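4.2 What people call "tidy"

Of the 86 households in the Itmont sample, 44 described their bedroom as tidy, a word we had unwisely left undefined. Vidmar and Caron met the same trouble in Jinach, where "tidy" ran from bare floorboards to a path leading as far as the window.
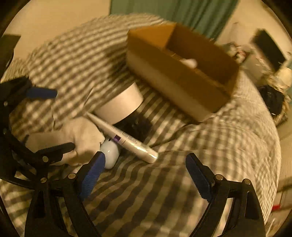
Definitions of clutter tend to be written by people with spare cupboards. The Prumus scale, which we used in March and have regretted since, scores a room by how much of its floor is covered and takes no interest in the bed. Yet the bed is where sorting gets done. An open cardboard box on a checked cover, as in the room above, scores zero, while the same box on the carpet would cost its owner two points. Respondents grasped this quickly. Several raised their scores between visits by lifting things eighteen inches.

We therefore recoded all 591 diary entries by surface. Agreement between the two coders (Jardine and Mladenović) was good for floors, fair for chairs and poor for beds, on which they are still not speaking.
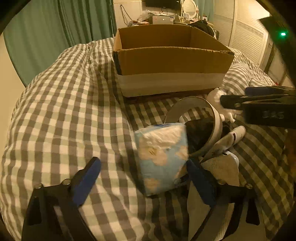 Figure 3. Bed surface coded "in use": open box and grouped small items on a gingham-checked duvet.

Beds coded "in use" were commonest on Wednesday evenings, a finding for which we have no theory.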